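Getting your fishing gear ready at the workbench

I do all my reel and tackle work in May, before the inshore bite gets going and I lose every free evening to the water. It's messy, and I've ruined one good tabletop already, so these are the habits I've settled into.

Rinse first, tinker later. I spray my reels with a light mist of fresh water and let them dry overnight before I open anything. A hard jet just pushes the salt deeper in, and I learned that on my old Prusano spinning reel – it sounded like a coffee grinder for a whole season.

Lay parts out in the order they come off. I start at the left and work right, then go backward when I put it all together. An egg carton is great for this! So is a muffin tin, as long as you don't want muffins that week.

Go easy on the grease. A thin film on the gears and 2 drops of oil on the bearings is plenty for me. If it's oozing out of the side plate you've overdone it (been there).

Spool under tension. I run the line through a damp folded dishcloth and pinch it while I crank. My bigger reel takes 330 yards of braid, and if the first layers go on soft, the rest digs in the first time something decent pulls.

Sharpen hooks or toss them. Drag the point lightly across your thumbnail. If it slides, give it a few strokes with a small file, always toward the point. The rusty ones go in a lidded jar, never loose in the trash.

For sticky old tape on rod handles, warm it with a hair dryer and peel slowly. Rubbing alcohol takes off what's left, but keep it away from the finish on the blank.

And wipe the bench down before you quit for the night. Dish soap and warm water handle most reel grease, and I keep a stack of cut-up T-shirts in a drawer for it.

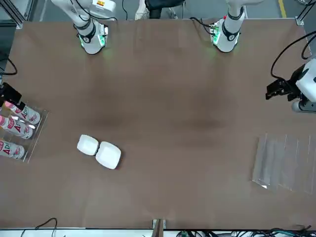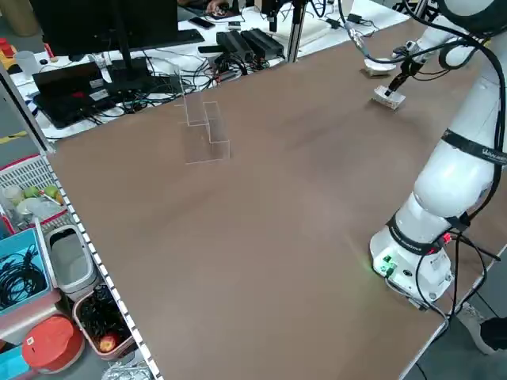
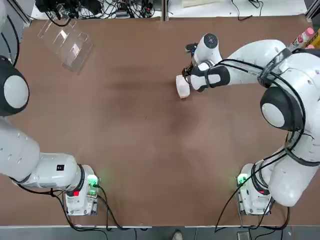
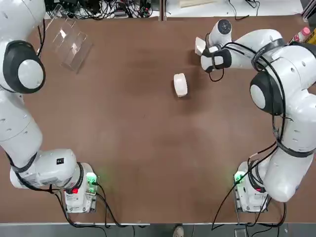

A big brown tabletop, with white robot arms.

Next up I'll get into patching waders, once I've found where I put the glue.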